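The robotics club handwriting project, part whatever

When I agreed to help with the club in January, I pictured myself nodding wisely at teenagers. Instead I have spent 2 evenings a week arguing with Ákos Kerekes over how hard a machine should lean on a marker.

The assignment is one lowercase letter n. Ákos named the program Cuvby, and at last check it was 709 lines long, most of them about being gentle. Press too hard and the felt tip goes flat. Press too softly and you get 41 seconds of very confident writing in the air.

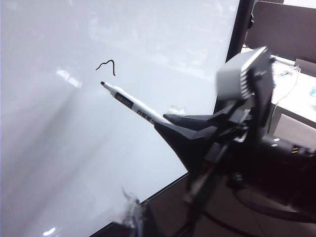
Page last changed: 15/06/2025

We have a hump, a hook and a long tail wandering off to the right. Ákos calls it an n. I have seen worse on prescriptions – and the board has plenty of room left for the other 25 letters.

The wobble is the next job. Ákos blames the wrist, I blame line 137, and the kids want to skip straight to signatures. The Vass school team is said to be on whole words already. We don't discuss the Vass school team.

If anyone has a spare box of black markers, we go through them like chips.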